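Thread time! We finally have a folding result I'm willing to say out loud, so I'm going to say it out loud and then list everything that's wrong with it. 1/

Background for anyone who missed my August posts: the project is called Zullach, and the question is whether a policy can learn to fold clothes mostly from the view down at the gripper, with no overhead camera at all. 2/

Everybody (me included, for a long time) leans on the overhead view for cloth. You get the whole outline of the shirt, you find the corners, you plan. Great until the arm is in the way, and with folding the arm is in the way a lot! 3/

So for Zullach we threw the overhead view out and trained on 4000 teleoperated folds, wrist view only. First policy was awful. It would grab the hem beautifully and then have no idea where the rest of the shirt was. 4/

What fixed it was a dumb little trick we've been calling Dokard. Before each fold the arm backs off, looks once, and keeps that one look in memory through the whole motion. One glance per fold. I fought against it for weeks because it felt like cheating – sorry to everyone who sat through those meetings. 5/

Numbers! Without the glance, 22 percent of test folds passed. With the glance and only 2000 of the demos, we already beat that easily, and going up to the full 4000 helped less than I'd hoped. So the memory matters more than the pile of data, at least for this setup. 6/

How we score: a fold passes if the stack is close to a rectangle and no sleeve or leg is sticking out. It's the Stamatopoulos score with one change, we don't care which side faces up. I know some of you DO care which side faces up. I've read your emails. 7/

Stuff that still goes badly: anything slippery, anything inside out, and picking one piece out when there's another one the same color nearby. That last one bugs me the most. Red next to red and the policy sometimes treats them as one big piece of cloth. 8/

We tried fixing that with a segmentation step (the Adon branch, if you're poking around in the code). It helped with color and made everything slower, and then the timing of the grasp got weird. Shelved for now, but I haven't given up on it. 9/

Next up is two garments on the table on purpose, every trial, one to fold and one to leave alone. Write-up's going online 2020-04-17 with all the failures included, even the embarrassing ones. Questions welcome, I'll be around tonight! 10/10

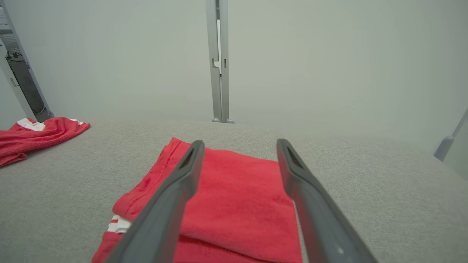 Does the one glance still hold up if the cloth slides partway through the fold? I'd expect the memory to go stale right when you need it, and I'd love to see the pass rate with a second look thrown in halfway.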